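What the filling does: choosing and keeping cushions that hold their shape

Most cushions fail from the inside. The cover fades, the zip sticks and the piping frays, but the usual reason a household replaces a set is that the filling has gone flat. Filling is also the part that shops describe least. A label will give the fabric in full, down to the washing symbol, and then say "polyester" for everything within it.

Four types of filling account for most of what is sold for sofas and chairs: feather, hollow fibre, foam and a mixture of foam crumb and fibre. Each behaves differently under load, and each needs different care.

Feather

Feather cushions are heavy for their size and slow to recover. A feather is a curved spring, and a pad of several thousand of them will compress almost completely under a seated adult. It will not rise again unaided. The owner has to put air back by hand, which means holding the cushion by two opposite corners and shaking it, then turning it and repeating.

The quality of a feather pad depends on the size of the feather and on the cloth around it. Small feathers with soft quills give a smoother surface. The inner case should be a close-woven cotton; if quills come through within the first few months, the weave is too open and no amount of care will cure it. Pads sold as feather and down cost more, and the down share is often small.

Hollow fibre

Hollow fibre is a crimped polyester strand with one or more channels running along it. It is light, washable and cheap. It recovers well when new. The crimp relaxes with use, and the strands then begin to catch on one another and form lumps, usually at the corners first.

Fibre that has been blown loose into the case can be teased apart by hand. Open the inner seam by 11 centimetres, reach in, pull the lumps to pieces and sew the seam up again. Fibre sold in bonded sheets cannot be treated in this way, and once flat it should be replaced.

Foam

Foam is specified by density and by hardness, and the two are often confused. Density is the weight of material in a given volume and is the better guide to how long the foam will last. Hardness is how much force is needed to press it down. A hard foam of low density feels firm in the shop and sags early.

For seats, a dense foam of medium hardness with a thin fibre wrap is the usual choice. The wrap rounds off the edges and stops the cover slipping. Back cushions carry less load and can be made from a softer grade. Foam should be kept out of direct sun, which turns it yellow and then brittle – a problem mainly with cushions stored uncovered in conservatories.

Crumb mixtures

Crumb is offcut foam, shredded and mixed with fibre. It is common in floor cushions and in pet beds, where volume matters more than finish. The pieces can be felt through a thin cover. The Lostport floor cushion uses a quilted inner case to hide this, and does so fairly well, though the quilting adds to the drying time after a wash.

Size of pad against size of cover

A cushion cover should be slightly smaller than its pad. With feather, the difference should be 4 to 5 centimetres each way. With hollow fibre, half that is enough. Foam is cut to the finished size, or a few millimetres over.

Corners show mistakes first. If a corner folds over easily and feels empty, the pad is too small, or the filling has moved away from it. Push the pad corner firmly into the cover before closing the zip, and check it again after a week of use.

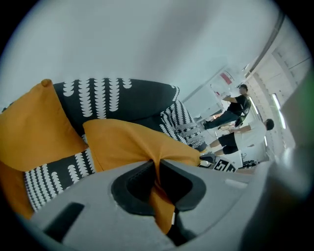

Plain mustard-orange covers. Corners should be checked by feel as well as by eye.

Makers differ in how they state sizes. Pumphrey gives the pad size flat and unfilled, seam to seam. Juvport measures the filled cushion across the middle, which gives a lower figure for the same object. Menenik lists the cover and the pad separately, and this is the clearest system for anyone buying replacements. Where the method is not stated, ask.

Washing

Covers should come off for washing wherever there is a zip. Close the zip first and turn the cover inside out. Dyed cotton covers may shrink on the first wash, and a cover that was already tight may not go back on.

Hollow fibre pads can go in a domestic machine at a low temperature, two at a time so that the drum stays balanced. They need a long spin and a full day to dry – longer in winter. A pad put back while damp at the centre will smell within the week. Foam should be wiped and left to air. Feather pads are best sent to a laundry with a large dryer, as a wet feather pad is too heavy for many home machines.

Between washes, vacuum the covers with the brush head and change the cushions round, left to right and front to back.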